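Flirneo Quick Setup: Moving Your Save to a New Phone
2 min read | Print | E-mail this page

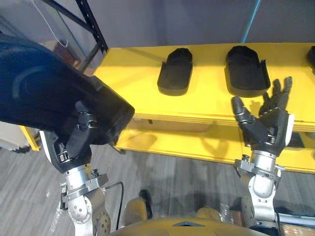 Page 2

Do this before you wipe the old phone. Seriously.

1. Open Flirneo, tap Settings, then Vitby Account. Sign in.
2. Tap Upload Save. Wait for the green check. Big saves (1,000 levels and up) take some 2 minutes.
3. New phone: install, open, skip the tutorial. Same login.
4. Tap Restore. Coins and skins come over, daily streak dosen't.

CAUTION: Restore overwrites whatever is on the new phone. No undo.

Note: stuck at the Jirna loading screen? Force close, try agian on Wi-Fi.

2,488 shares | 2 comments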